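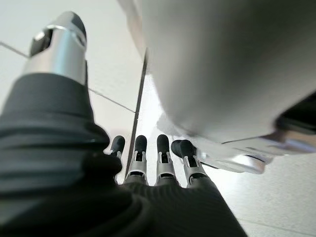

Kapitel 4
Warum kostet mein Sitznachbar weniger? Flugpreise und wie sie entstehen

Ich fange dieses Kapitel mit einer kleinen Niederlage an. Vor ein paar Jahren flog ich im September nach Sernach, Mittelplatz, Reihe irgendwo ganz hinten, und kam mit der Frau neben mir ins Gespräch. Sie hieß Elīna Kütt, war auf dem Weg zu einer Hochzeit und hatte für ihr Ticket 160 Euro bezahlt. Ich hatte 200 bezahlt. Gleiche Maschine, gleiche Reihe, und sie saß auch noch am Fenster! Den restlichen Flug habe ich damit verbracht, mich zu ärgern und auf der Rückseite meiner Bordkarte herumzurechnen.

Genau um diese 40 Euro geht es auf den nächsten Seiten. Wer schon in Kapitel 3 über Streckennetze gestöhnt hat, darf aufatmen: Wir brauchen diesmal kaum Formeln, nur ein bisschen Geduld mit Buchstaben. Eine Airline verkauft nämlich selten einfach »einen Platz in der Economy«. Sie verkauft Plätze in Buchungsklassen, und die tragen Kürzel wie Y, M, Q oder T (welche Buchstaben was bedeuten, legt jede Gesellschaft selbst fest, was das Vergleichen schön mühsam macht). Hinter jedem Buchstaben stecken ein Preis und ein Bündel Regeln: Darf ich umbuchen? Bekomme ich Geld zurück? Ist der Koffer dabei?

4.1 Ein Flug, viele Töpfe

Stellen wir uns die erdachte Strecke vor, mit der wir das ganze Kapitel über arbeiten werden: Plavanano nach Ladero, einmal täglich, Abflug 7:40 Uhr. Die Airline weiß aus Erfahrung, dass es auf dieser Strecke zwei Sorten Reisende gibt. Die einen planen den Urlaub Monate im Voraus und schauen auf jeden Euro. Die anderen erfahren am Nachmittag, dass sie am nächsten Morgen in Ladero sitzen müssen, und zahlen fast jeden Preis, weil ihn meistens die Firma übernimmt. 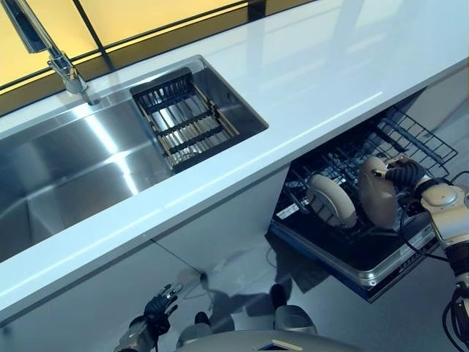 Verkauft die Airline nun alle Plätze früh und billig, ist das Flugzeug zwar voll, aber die späten und zahlungswilligen Gäste stehen vor verschlossener Tür. Hält sie zu viele Plätze zurück, fliegt sie leere Sitze durch die Gegend, und ein leerer Sitz lässt sich nach dem Start nicht mehr verkaufen. Dazwischen liegt die ganze Kunst, und die heißt in der Branche Revenue Management, auf Deutsch etwas holprig Ertragssteuerung.

Ich habe während meines Studiums ein Praktikum beim Reisebüro Ogbonna gemacht, und dort lagen die Buchstaben den ganzen Tag offen auf dem Bildschirm. Morgens war die billigste Klasse noch zu haben, mittags war sie zu, am Abend manchmal wieder offen. Ich hielt das lange für Zufall oder für Bosheit. Dabei war oft bloß eine Reservierung verfallen oder die Nachfrageprognose neu berechnet worden, und schon wanderten ein paar Plätze von einem Topf in den anderen.

Zum Aufwärmen, bevor wir in 4.2 die Töpfe richtig füllen: Suchen Sie sich einen beliebigen Flug aus, der in ungefähr 2 Monaten startet, und notieren Sie den Preis eine Woche lang jeden Morgen und jeden Abend. Bitte nichts buchen, nur aufschreiben! Notieren Sie auch die Tarifregeln, falls sie angezeigt werden. Die Liste brauchen wir am Ende des Kapitels wieder, wenn wir versuchen, die Sprünge darin zu erklären.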